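Loltesa Household Tasks Project
Progress report to the funder, second period
April 24, 2018

Summary

The work is on schedule. I am less sure than I was in March that the main result means what we said it meant, and most of this report is about that.

The question has not changed. We want to know if recordings of people doing small chores at home, taken from head height, can teach a two-armed robot to do the same chores with fewer hours of hand-guided practice. The Drillen method learns where the hands go next from the recordings and then adjusts to the robot's own arms. Our comparison is Gullen, the older method, which uses hand-guided practice alone.

What was done

We now have 212 recordings that passed checking, made in ordinary homes with the furniture and clutter left as they were. The tasks fall into 3 groups: sorting, packing and refilling. Refilling covers jobs such as moving drinking straws between a bag and a holder. Those jobs looked easy on paper. They have taken up more time than the other two groups together.

The trouble with straws is that a person takes a whole bunch at once, lets it fan out, and fixes the spread by feel while the other hand keeps the bag under control. The recordings show the hands well enough. They say nothing about how hard the fingers are squeezing, and the robot has to get that from somewhere.

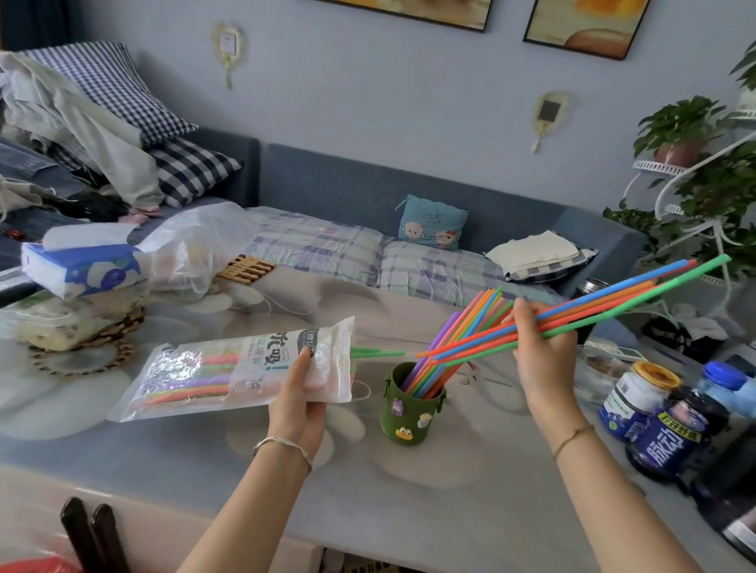 On the lab bench Drillen beat Gullen in all three groups. I reported that in March and I stand by the numbers, but the bench had a plain surface and a single holder. When we moved to tables with patterned or see-through coverings, the lead shrank in sorting and packing and went away in refilling. The hand tracker loses fingertips behind clear plastic bags, and the method treats its bad guesses as good data.

There is a second problem, and it is our own doing. The same team tuned Drillen and ran Gullen. Drillen got six rounds of tuning. Gullen got the settings it came with. I would not accept that comparison from another group and I don't think you should accept it from us.

The Nkosi grip sensor

We proposed Nkosi as the fix for the missing squeeze information. Early trials are mixed. It helps with stiff objects and does little for thin ones that slide against each other - the case we bought it for. I would hold off on ordering more units until the rerun is finished.

Next period

Gullen will be tuned with the same number of rounds as Drillen, by someone who did not build either one. All refilling trials will be repeated on covered tables with other household items left in place. Clips where a hand is hidden by a bag will be marked, and we will train with and without them.

If the lead does not come back under those conditions, I will recommend dropping refilling from the claims and keeping the money for packing, where the gain is smaller than first reported but has held up so far.

Spending is within the approved budget. The sensor line is underspent for the reason given under Nkosi, and we ask to carry it forward.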